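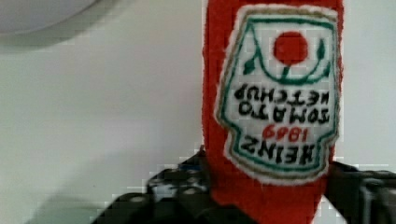

Chapter 2
Does the Label Change the Taste?

Before you read
Write down one food or drink you always buy under the same name. Then write down why. Keep the paper until the end of the chapter, and don't fix your answer later.

Most people who fill in that line write "it tastes better." Some write "it's what we had at home." Hardly anyone writes "I like the shape of the bottle," although a whole trade is paid on the belief that shape, color and lettering sell food. One of these groups must be mistaken about something. This chapter asks which one, and it will not fully settle the matter, so readers hoping for a rule they can apply in the supermarket should lower their hopes now.

The usual story goes like this. A shopper sees a familiar label. The label brings up a memory, the memory brings up an expectation, and the expectation colors the taste. Each step sounds fair. The trouble is that a chain of fair-sounding steps can be told about almost anything, and the people telling it often have packaging to sell.

2.1 The Hondano tasting

We start with a small classroom tasting that has been used in this course for several years and has been quoted, more often than it deserves, as proof that labels work. Students tasted two samples of tomato sauce. One cup carried the name Hondano, which they knew from the campus store. The other carried the name Birex, which they did not know. Both cups were filled from the same jar.

Of the 80 students who took part, 60 said they preferred the sauce marked Hondano.

Stop there and the case looks closed. Now look at how it was run. The Hondano cup was always handed over first. The tasters stood in line and could hear the answers of the people ahead of them. They were asked "Which do you prefer?" and given no way to say "neither," so a student who noticed no difference had to invent one. When a person is pushed to choose between two things that are the same, it should not surprise us that they reach for the name they know. That tells us how people break a tie. Whether anything changed on the tongue is another question, and the tasting never asked it.

Hina Khattak and Kamran Ghauri ran it again in October with the order mixed, the students seated apart, and a box for "no difference." The box turned out to be the most popular answer. Their version is hardly ever quoted.

2.2 Plates, portions and other confident claims

Labels are only one part of the field. You will also meet the claim that a bigger plate makes people eat more, that a pale plate makes fruit seem sweeter, and that a round plate does something a square one can't. Plate color is a favorite, perhaps due to how cheap it is to test. You need a few plates, a bowl of strawberries and a willing class.

Cheap tests get run a lot, and the dull results stay in a drawer. If enough classes try it, a few will find an effect by luck alone, and those are the ones that get written up. Keep this in mind whenever a finding about dishes arrives without any mention of the times it failed.

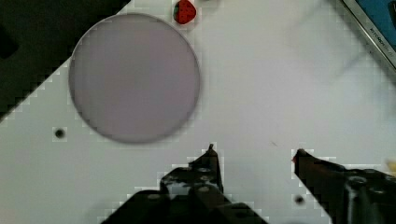
Uzma Cheema thinks this goes too far. In her view a weak study is still a reason to look again, and a teacher who laughs at every small result trains students to stop looking. She would keep the plate studies in the course and ask for larger groups, 300 people at least, before anyone gives an opinion in either direction.

It is a reasonable complaint, and we have kept the plate studies in. We are less sure about the number. A large group handed the cups in the same bad order will give you the same bad answer with more decimals.

2.3 Words you will need

Blind tasting: a tasting in which the person does not know which product is which.
Order effect: a change in the answer caused by what came first.
Forced choice: a question that leaves out "no difference" or "I don't know."

Section 2.4 takes up the Gasser coffee trial, where the tasters were blind and the person pouring was not. Read it with a pencil, and mark the first place where you would have stopped the trial.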